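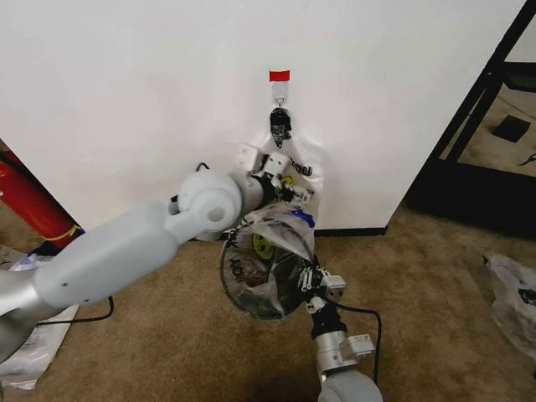 Hanging Things Up: notes for anyone opening the Hurkia folder

Welcome, and thank you for looking in. Hurkia is a small collection about the everyday business of bags and the places we hang them, and it grew out of a long-running conversation between Akinyi Mbwambo and me over what makes a bag easy or maddening to use. A stiff paper carrier will stand open by itself and wait for you, but a thin plastic one like this, clear and crumpled with black lettering across it, wants its knotted handle up by a wall hook and its mouth held wide before you can put anything in. We have a great fondness for these bags, I must admit, and they take up more of the collection than we first planned!

What's inside

There are 449 entries in all, each with a picture and a short note in plain words. The notes say what sort of bag it is, how it hangs and whether the mouth is open or shut. Kumudini Kanagaratnam wrote most of them and has been wonderfully patient with my changes of mind over the word "handle" (we now use it for knotted ones too, and "loop" is kept for the metal part of a hook).

The entries sit in two folders, one for walls and one for doors. If a hook is on a cupboard door, look under doors, even when the cupboard is fixed to a wall.

Things to know before you use it

Lettering on see-through bags often reads backwards when you are looking at the far side. We have left it as it is, so please don't flip the pictures to put it right. Stick-on hooks are noted as "adhesive", with no guess at how much they will carry.

Around 17 notes still use the older wording from June, and Tsz-kin Kan is working through them as time allows. If you spot one, do send it along with the entry number.

Last tidied: 26 September 2024, by Marlene Nogueira. Corrections to the notes are always welcome, however small, and spelling ones go to Kumudini first.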